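Report on a Visit to the Vurus Demonstration Suite, Drilura Works

The May study visit was arranged at the invitation of Drilura, which offers the Vurus two-armed assistant on lease to residential care providers and supported-living services. Members of the Haugland Association have asked for some time whether machines of this kind merit a place in a small facility kitchen or a training room. The purpose of the visit was to see the product in use, to examine the terms of the lease and to report back to members before the next equipment round.

The party was received at 9:30 a.m. and given a short safety talk. Visitors were asked to remain behind a line on the floor whenever the arms were powered, and this was observed throughout the morning. The suite is fitted out as a domestic kitchen, with the same marble-patterned finish on the walls that many of our members will recognise from recent refurbishments.

The Vurus is supplied in two forms. The standard package comprises both arms, the hands, the head unit and a software subscription renewed each year. The extended package adds cameras at the wrists and a library of practice routines, which the company describes as its contact programme. It is intended to develop the light touch required before a machine is permitted to work close to a person. The company was clear that neither package is offered for personal care at present, and that all contact work is carried out on training heads and similar forms.

The lease is quoted at $1685 per month for the standard package, with a minimum term of 20 months. Installation is charged separately at $400. Members should note that the extended package is priced on application, and that we were unable to obtain a written figure during the visit.

Contact work occupied the first part of the programme. With the fingers against a mannequin head, the operator explained how limits on fingertip pressure are set and how they may be lowered by a supervisor, though not raised, from the handheld panel. The limits are stored against each routine, so that a change made for one does not carry over to the next.

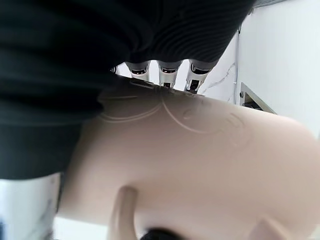
Balakrishnan Achari remarked that a pressure limit was only as good as the record kept of it, and asked whether a facility could export the readings for its own incident files without applying to the company each time. He added that his own organisation would not sign a lease until this was settled in writing.

The operator replied that readings may be exported at present by the company's service desk, and that a direct export was planned for a later release. No date was given. We share the concern expressed, and recommend that members raise the point before entering into any agreement.

After morning tea the party moved on to household handling. Much of the value claimed for the product lies in this area, particularly in the clearing and putting away of kitchen items between meals. The hands are used without any change of tooling, and the same pair is expected to manage lids, containers, cloths and utensils. The manual lists 114 household items that the company has assessed for grip. Glassware is covered by a separate schedule, which members should request, as it does not form part of the standard papers.
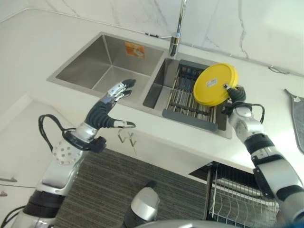
Vurus at the double sink, with a yellow lid held in the right hand.

Several visitors asked about water. The company's position is that the hands may be used beside a sink but must not be immersed, and that protective sleeves are available at extra cost. The sleeves were not shown to us. Cleaning of the fingers is the responsibility of the lessee, and the recommended method is set out in an appendix to the manual.

A comparison was invited with the Daltell unit, which some members saw at last year's equipment fair. The Daltell is a single-armed machine fixed to a rail, and occupies less floor area, but it requires changes to cabinetry that would be difficult in leased premises. The Vurus needs no such alteration. It does require clear floor in front of the counter, and facilities with narrow galley kitchens should measure carefully before making an enquiry.

Training is included in the installation charge and is delivered on site over one day. In our view this is modest for staff with no previous experience of such equipment - a second day, held after the machine has been in service for a few weeks, would be worth negotiating.

The association thanks Drilura for its hospitality and for the patience with which questions were answered. Copies of the lease terms and the item list are held at the Haugland office and may be consulted by members on request.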